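# Kitchen Notes: my corn chowder finally behaves

Hello again, soup people! Fri 7 February and I'm on my third pot of chowder this week, so you can guess what the rest of this is going to be.
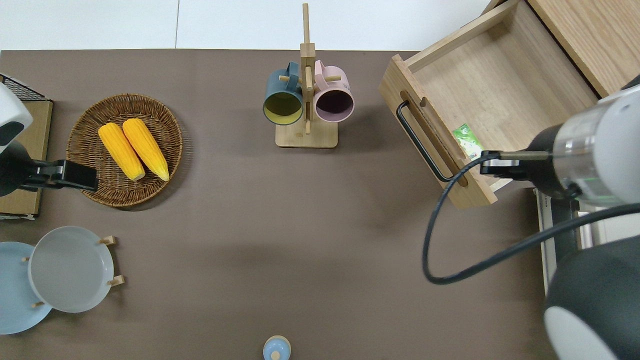

I've been making corn chowder since college and for most of that time it was, well, fine. Sweet, thick, a bit like eating warm pudding with potatoes in it. My husband would say "mmm" in that flat way and reach for the hot sauce. Then in the fall I had a bowl at Latadeo, the little lunch place over in Julthorpe, and I sat there scraping the bottom with my spoon like a kid. It tasted like corn! Really strongly of corn! And it wasn't gluey at all.

I asked at the counter and the cook, Pacita Dimaculangan, came out and told me the whole thing (bless her, it was the middle of the lunch rush). She simmers the cobs. After the kernels come off, the bare cobs go into the pot with water, an onion cut in half, a bay leaf and the ends of the celery, and that bubbles away for 45 minutes with the lid half on. Fish everything out and there's your stock. I had been throwing my cobs in the compost for years and I'm still a little mad about it.

So, what I do now. I use 5 ears for a big pot. Kernels off with a short knife, then I run the back of the blade down each cob to get the milky stuff out, and that goes in a cup for later. Make the stock. Soften a chopped onion and some celery in butter, slowly, with a good pinch of salt, then add potatoes cut small. Waxy ones hold together, but I've used russets when that's all there was and we ate it anyway. Pour in the stock, cook until the potatoes give, then add the kernels and the milky stuff and give it five more minutes.

No flour! I know. I used to swear by a roux. Now I scoop out two ladles, blend them smooth and stir them back in, and it's plenty thick. A splash of half-and-half at the end if you want it, or leave it out. My friend Hashini uses coconut milk with a squeeze of lime and I may like hers better than mine (don't tell her, she reads this).

About winter corn, because I know somebody will write in. Yes, it's better in August. But the ears at Ranasinghe Produce have been pretty decent this month, and the long simmer does a lot for a so-so cob. If you only have frozen kernels, use chicken stock and add a spoonful of cornmeal while the potatoes cook. It's a different soup but I'd still eat it on a Tuesday.

Iresha Chowdhury wrote after the last newsletter to ask about freezing. The stock freezes beautifully. The finished chowder, not so much, the potatoes go grainy and weird. I freeze the stock flat in bags and then it's half the work done on a night when I can't face chopping anything.

Oh, and toppings! I'm on a smoked paprika and scallion kick. Crumbled bacon, obviously. Touran Sadeghi puts pickled jalapeños on hers and swears she'll never go back.

Next time it's biscuits, and I have opinions about buttermilk. Send me your chowder disasters in the meantime, I love those best.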